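Toy library settles into its new room at Larkness

May 28, 2026
By the Skavemico Courier newsroom

The Larkness toy library has been lending out puzzles, blocks and little cars since before many of today's parents were borrowing from it themselves, and this month it finally has a room with enough space to sort everything properly. The move from the old hall on Wudenico Road began back in January, and anyone who has ever shifted house with small children will understand why it has taken until now to get to the bottom of the last tubs.

There are 4,000 pieces on the library's list, give or take whatever is still living under couches around the district, and each one has to be looked over before it goes back out on loan. Sets are laid out, matched up and put away together, which sounds simple enough until you meet a lime-green ring with a big hole in the middle and little holes all the way round, and have to work out which set it came from.

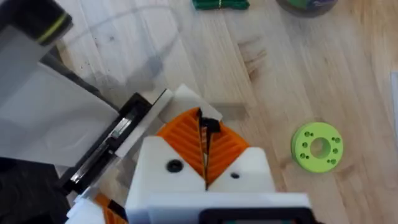

Odd pieces like that are being kept aside for nine weeks, so that families have a fair go at spotting something that belongs with a set they have at home. After that they'll go into the mixed bags, which have always been popular with the under-fives — and with grandparents, who can take one away without worrying about bringing back exactly the right number of bits.

Sorting is done on a good broad tabletop in butcher-block timber, and it's lovely to see the colours against it, a blue toy car and a small green block among them. Cars are a story of their own. The library has 60 on its books and they are easily the most borrowed things it owns, so they are being checked early to get them back on the shelves for the school holidays.

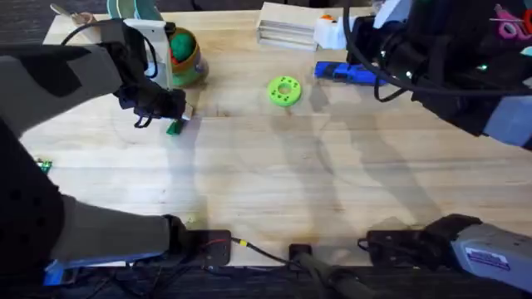
Please don't split the cars up by colour, one reader wrote to us when news of the sorting got about, as her youngest likes to choose from the whole lot and would happily spend the entire visit doing it. She also hoped the wooden blocks would stay down low, where the little ones can reach them without asking.

The library says the cars will stay together and the blocks will have the bottom shelf. Members can borrow up to seven items at a time, the same as before, and the Giáp bakery next door has kindly agreed to take returns over the counter when the library is closed. Please put loose pieces in a bag with your member number on it.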